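Speaker notes - "Small kitchens, rented kitchens"
November 25, 2019
Saeed Parsa

Slides advance by hand. Keep water nearby.

**Open**

Thank them for coming out. Ask who rents. Wait for hands. Then ask who has lost part of a deposit over a kitchen wall. Usually gets a laugh, then move on.

Say what the talk covers: where storage goes when you can't drill, and what to spend. No floor plans tonight.

**1. The Stellby apartments**

- Older building, 124 units, most of them galley kitchens.
- We went into 80 of those kitchens between March and the end of summer.
- Same complaint over and over: enough cabinets, no place to put the things used every day.
- The upper cabinets are hung too high for a lot of people. Second shelf gets used for holiday dishes and nothing else.

Pause on the Mrs. Farahani story. She kept her everyday plates in the oven and took them out each time she baked. She gave permission to tell it. Don't rush.

**2. Empty it first**

- Everything out, onto the floor or a bed.
- Sort by how often you use it. Daily, weekly, the rest.
- Daily goes between hip and shoulder. Weekly goes below. The rest goes up high or out of the kitchen.
- People want to buy bins before this step. Tell them to wait a week.

If someone asks about throwing things out: I don't push it. A box in the hall closet is fine.

**3. Money**

- Budget for the whole job is $100. Put the number on the slide and leave it up.
- Most of it goes to shelf risers and one good pull-out.
- Skoltoneo sells a tension shelf people ask about. I have tried it in two kitchens. Fine for spices, I would not put cans on it.
- Check the lease before using adhesive hooks. Some leases name them.

**4. Freestanding pieces**

Slow down here. This is the part people write down.

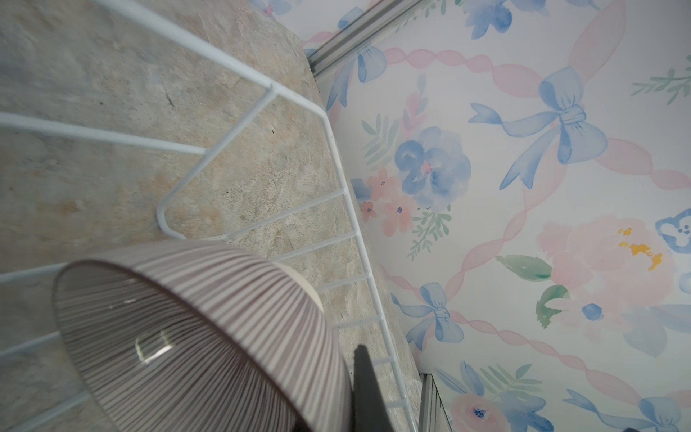 *White wire rack on a stone-look surface, patterned wallpaper alongside.*

- Wire racks need no screws and go with you when you move.
- Measure the depth of the counter and subtract the space you need to work. What is left is your rack.
- Wipe the rods when you wipe the counter. Grease builds up at the bends.
- Leave a gap between the rack and any papered wall.

**5. Questions**

Likely ones: pantry moths, where to put the trash can, what to do about a fridge door that opens the wrong way. Many can be reversed - check the manual.

Handouts are on the table by the door. Stunano has the room after us, so chairs back against the wall.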